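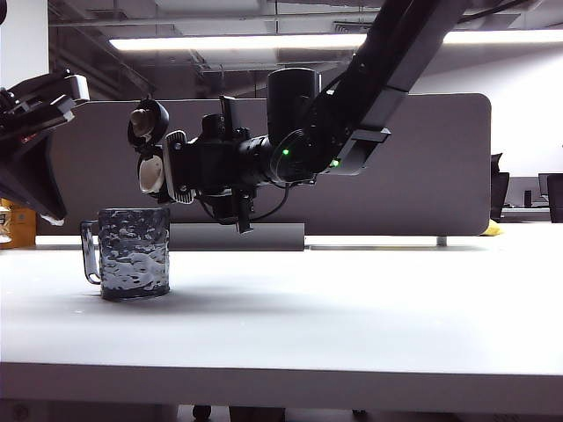

The rule sheet at Elusholm was two pages long, and Rhonda Tremblay had written most of it. It was taped to the wall beside the door, and a second copy was in the drawer under the keyboard. New people had to read it aloud on their first morning. Asmaa Naciri read it aloud with her accent, slowly, and when she came to rule 16 she stopped.

"The operator shall not help the arm," she read. "What does it mean, help?"

"You will see," said Rhonda.

For the first weeks Asmaa did not see. She set the mug on the table, she stepped back behind the line, she said "clear" in a loud voice, and only then she pressed the key. The arm came down to the mug. If it took the mug, she wrote a one in the column. If it did not, she wrote a zero. After every 60 trials she wiped the finger pads with a cloth and signed her name. The work was quiet and she liked it. In the evening she told her mother on the telephone that she was paid to be honest with a cup, and her mother asked if there was no better job in the city.

The mug was difficult. It was clear, with small waves over all its surface, and the light of the ceiling went into it and came out in wrong places. The cameras did not like it. With the blue mug they had almost no zeros. With the clear one there were days when the column looked like a string of beads.

In February a visit was announced. A company named Drutton wanted to buy the system for its kitchens, and two people would come to read the logs. Mr. Tazi, who was the manager, walked between the desks more often than before. He never asked for anything. He only stood near Asmaa's table and looked at the column and breathed through his nose.

The evening before the visit she was alone with the last set. She had done 18 trials with the clear mug and there were too many zeros. She put it down again. The arm came, slowly, and the fingers opened, and she knew already from the angle that it would touch the rim and slide. She had learned to know this. The mug stood a very little too far to the left.

She pressed the stop, as rule 3 said. She crossed the line. She moved the mug with one finger, less than the width of the finger. Then she went back, said "clear" to the empty room, and let the arm continue. It lifted the mug very nicely.

She held the pen over the column for a long time.

A one was true, in a way. The arm had the mug, anybody could look and see it. But she thought about a kitchen she had never visited, and a cook there with wet hands, who would not know that the mug must be moved by a finger. She wrote neither one nor zero. She wrote the letter H, which did not exist on the form, and in the margin: "I helped."

In the morning Rhonda found it. She read the page standing up, with her coat still on.

"How many times?" she asked.

"One time. Yesterday. The others are as they are."

"Did Tazi tell you to do it?"

"No."

Rhonda took off her coat and hung it on the chair. Then she opened the drawer and took out an old log with the name Romel on the cover, from a project before Asmaa's time. She turned it to a page near the end. It was full of ones from top to bottom, all in Rhonda's handwriting.

"They bought it," said Rhonda. "We took it all back before the summer."

She did not say more about it. She drew a line through the trial, put her initials beside it, and wrote "void, repeat." She left the zeros above it.

"Put the mug back where it was," she said. "Exactly there. You remember?"

Asmaa remembered. She set it down, a very little too far to the left, and stepped behind the line. At the door the visitors were already giving their names to Mr. Tazi.

"Clear," she said, and pressed the key.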